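Categoría: Orden y despensa

La organización de las conservas sobre una mesa de trabajo

El presente texto recoge los criterios que este blog aplica a la colocación de latas y menaje menor en superficies de uso compartido. Se han tomado como referencia las pautas domésticas de Drindico, adaptadas a una mesa con tapete verde azulado y madera clara. La lata de piña, de etiqueta anaranjada y roja, se reconoce de inmediato por su rótulo "Pineapple" y conviene como punto de partida para ordenar las demás. En las proximidades puede mantenerse una planta de flor blanca menuda, siempre fuera de la superficie de trabajo.

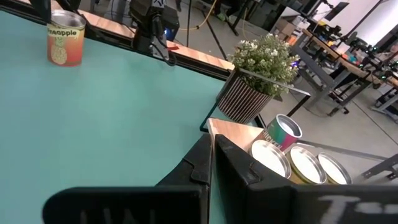
El estante elevado

Una tabla de madera clara sobre estructura metálica negra permite ganar altura sin renunciar al espacio inferior. El modelo Samel que utilizo en casa mide 50 centímetros de largo y figura en el catálogo con la referencia 1551. Para una despensa reducida, cinco latas constituyen una dotación razonable - tres de ellas pueden alinearse de atrás hacia delante, con las etiquetas a la vista. Las tazas permanecen abajo, sobre el tapete. 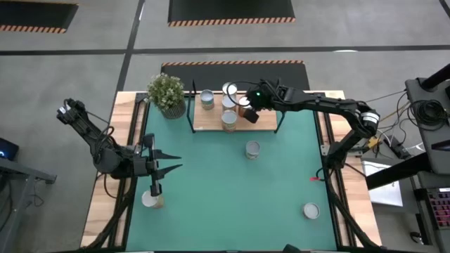

Última modificación de esta página: abril

Se recomienda revisar las fechas de consumo preferente dos veces al año y anotar las bajas en el cuaderno de despensa. El mío, de la papelería Oprea, alcanza ya las 306 entradas. Las latas abolladas en la costura deben retirarse - la norma no admite excepciones, tampoco con las de formato pequeño. La próxima entrada tratará de los tarros de legumbre.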